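How Is Glass Made?

Look around the room you are in. There is probably glass in it somewhere. It may be in the window, the light bulb, the screen of a phone or the front of a clock. People have been making glass for thousands of years, and the main ingredient has stayed the same the whole time. It is sand.

What is in glass?

Most glass is made from three things: sand, soda ash and limestone.

Sand is the biggest part. The kind used for glass has a lot of silica in it. Silica is a mineral, and it is what many grains of sand on a beach are made of. Beach sand often has bits of shell and dirt mixed in, so glass factories usually buy cleaner sand that is dug out of the ground.

Soda ash is a white powder. Silica by itself needs a huge amount of heat before it melts. Soda ash lets it melt at a lower temperature, and that saves fuel.

Limestone is a rock. Glass made with only sand and soda ash would slowly dissolve in water, and a drinking glass like that would not be much use. Limestone makes the glass strong and keeps water from hurting it.

Many factories add a fourth thing, old broken glass. It has its own name, cullet. You say it like "mullet," with a C.

Into the furnace

The ingredients are weighed, mixed and tipped into a furnace. A glass furnace is much hotter than a kitchen oven. Inside, the mixture turns into a thick, glowing liquid that moves a bit like honey. Bubbles of gas rise out of it. If they did not, the finished glass would be full of tiny holes.

Furnaces run day and night, often for years. If one were allowed to go cold, the glass inside would harden and the furnace could be damaged.

Making a jar

A jar starts as a lump of hot glass called a gob. Yes, that is the real word. Big scissors called shears snip the gob from a stream of melted glass, and it drops into a metal mold.

The first mold makes a small, thick shape that does not look much like a jar yet. This shape is called a parison. The top part of the jar is formed at this stage, with the ridges that a lid screws onto. Glassmakers call the top part the finish, even though it is made first.

Next the parison is moved to a second mold. Air is blown into it, and the soft glass swells like a balloon until it touches the sides. Now it is the shape of a jar.

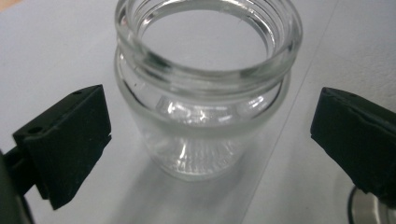

A glass jar with no lid. The ridges around the neck are the screw threads.

The new jar is still very hot, and it cannot just be left on a shelf. The outside of the glass would cool faster than the inside, and the jar might crack. It goes through a long oven called a lehr, which cools it little by little. Cooling glass slowly like this is called annealing.

After the lehr, the jars are checked. Machines and people look for cracks, bubbles and crooked necks. Jars that fail are crushed and go back to the furnace as cullet.

Glass made by hand

Before there were machines, all blown glass was made by people using their own breath. Some people still work this way. Maëlys Lemaire is a glassblower in the town of Itdale. She gathers melted glass on the end of a long hollow pipe and blows into the other end.

"You have to keep turning the pipe," she says. "Hot glass sags. If I stop to scratch my nose, my vase has a droopy side."

Her workshop used to be a stable. She shares it with Gaëtan Lecomte, who makes colored glass beads. They sold 338 pieces last year, and most of those were beads.

Where do the colors come from?

Colors come from metals and minerals added to the mixture. Cobalt makes a deep blue. Iron makes green, and a little iron in the sand is the reason the edge of a window pane often looks greenish. Tiny amounts of gold can make glass red.

Can glass be used again?

Yes. Glass can be melted and made into new glass over and over. Broken drinking glasses and window panes usually do not go in with the bottles and jars, as they are made from different mixtures. Check the rules where you live. Ask an adult to deal with any glass that is broken.

Words to know

Annealing: cooling glass slowly so it does not crack
Cullet: broken glass that is ready to be melted again
Gob: a lump of hot melted glass
Lehr: a long oven where new glass cools down
Parison: the first rough shape of a bottle or jar
Silica: the mineral in sand that glass is made from

Written by Blandine Riviere
Last updated 2021-06-13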